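3.2 Release catalog and airplay data

The release catalog was compiled from the distribution records of Skanance, a digital aggregator that places recordings by unsigned and small-label acts with online stores. After duplicate entries and reissues were removed, the catalog held 3,876 single-track releases. Each entry carries an artist name, a track title, a genre tag supplied by the artist, a release day, and a flag that shows whether a music video was issued with the track. Genre tags were mapped by hand to the 9 categories used in the rest of this paper. Tags that fit more than one category, such as "folk rock", were assigned to the category named last.

Airplay counts came from Hivus, which logs plays on college and community stations. Plays were matched to releases by artist and title. Spelling differences were handled with an edit distance threshold of two characters, and all matches above zero distance were checked by one coder. Live sessions and in-studio performances were left out because the logs do not separate them from talk segments in a consistent way.
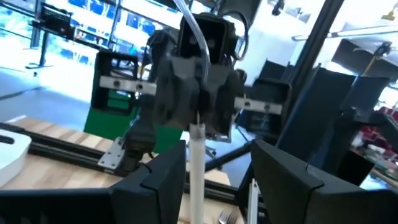 3.3 Sampling of singles with a prior release

The main question concerns artists who issue several singles ahead of an album, so acts with only one catalog entry were dropped. From the remaining artists we drew a stratified sample of 600 singles, with strata defined by genre category and by the position of the single in the sequence leading up to the album. Position was coded as first, second, third, or later. Where an album was announced but did not appear before the end of the study window, the sequence was treated as open and the last single was given no terminal code.

Sfakianakis scores were computed for each single to adjust for prior audience size. The score is the log of total plays received by the artist before the release day, with one added to avoid undefined values. It does not take station size into account, and a play on a small student station therefore has the same weight as a play on a large community station. We return to this point in Section 5.

3.4 Artist questionnaire

A questionnaire was sent in March 2004 to the contact address listed for each artist in the sample. It asked who chose the singles, how far apart they were planned, and whether the video was made before or after the release day was set. Seventeen items used a five-point scale and the rest were open. Open answers were coded by Rafia Lodhi using the scheme given in Appendix B. A second coder worked through 70 of the returned forms, and disagreements were settled by discussion before the full set was coded.

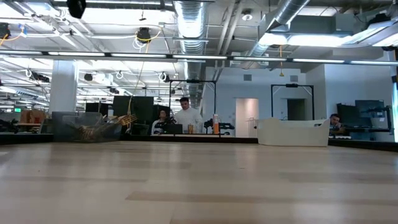

Figure 2. General view of the room, with a wooden tabletop in the foreground.

3.5 Model

First-month plays were modeled with a negative binomial regression fitted in Ideo. Sequence position, video flag, and days since the previous single entered as predictors, with genre category as a random intercept. Releases from July were kept in the model but marked with a separate indicator, as many student stations reduce their schedules in that month.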